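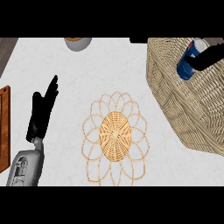 Two arms are twice the trouble, one customer wrote to us back in March, and could we please sell them something that plans for one. Fair. We still plan for both, it's most of what we do.

## Who we are

Hallach — small software company, robot control and planning. No hardware of our own. We started with a trajectory library called Nikier, 2 people and a rented desk, and that library is still under everything we ship.

## What we make

- **Nikier** — motion planning for two-arm setups. Collision checks between arms, and with the clutter on the counter.
- **Zapata** — kitchen and tabletop simulation. Cans, baskets, bowls, marble counters. Over 500 layouts so far, more when we get round to it.
- **Ultetti** — log viewer and replay. Scrub a run, see what the planner was thinking at each step. Docs are being rewriten, sorry.

## How we work

Sim first. Every planner change runs 600 grasp tasks in Zapata before it gets merged. Then the customers test bench, then release. New release every 4 weeks, give or take.

Want a trial licence or a job? Write to the office, we read everything.

Page last updated 11 November 2024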